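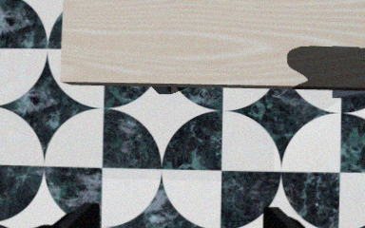 Conell thinks the wrist camera is a waste of bandwidth and that one good overhead view would do everything we need. I don't agree, but the objection is fair enough that I spent today on it.

23rd July – sim bench, gripper and camera comparison

Set up two runs on the two-arm table in Plokemness. Same arms, same controller gains, same start poses. Run A uses the stock finger pads, run B the new angled ones Bindo has been pushing for. Each run was logged twice, once with the room camera only and once with the wrist view added. 4,000 control steps per trial, 30 trials for A and 31 for B (I miscounted and let one extra go through, kept it anyway).

First thing I noticed is how much nicer the angled fingers are to steer by. With the jaws open you get both tips at the bottom of the wrist view and a wide gap between them, so you can line up on whatever is coming. I love this! With the stock pads I was always guessing where the tips were.

Conell's point does hold in one place. When the arm swings out past the tabletop, the wrist view is mostly floor, and that tile pattern is brutal on the feature tracker. Big dark and white curves, all repeating, so it happily locks on to the wrong tile. The tracker slipped in 23 trials overall, nearly all of them with the gripper off the table. Over the plain wood it behaves.

Moved on to the side-by-side poses after lunch. Left arm parked over the mat, right arm swung out over the floor, both grippers empty. 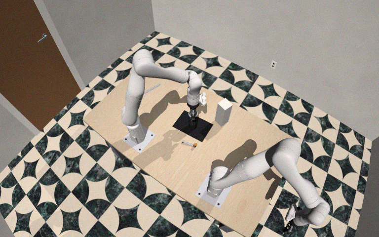
Room camera, both arms up. Left gripper over the black mat, right one off the table edge.

Black fingers on a black mat are hard to pick out from up there – the segmenter kept merging the two. The tall box beside the mat came out clean every time, white top and all. So the overhead view has its own blind spot, and it sits right where we want to grasp. I'm pretty happy with that as an answer to Conell.

Controller: the Gauthier build is smoother at the elbow than the old one. Much less ringing when the forearm stops. Keep it.

To do:
– try a lighter mat, leave the fingers alone
– swap the floor for plain gray and rerun the off-table poses
– harder shadows vs. soft ones, the arm shadows fall right across the work area
– ask Bindo for the finger file with the shorter tips
– real hardware not before October, so plenty of time to break things in here first

Logs are in the shared folder under Plokemness, run A and run B separate.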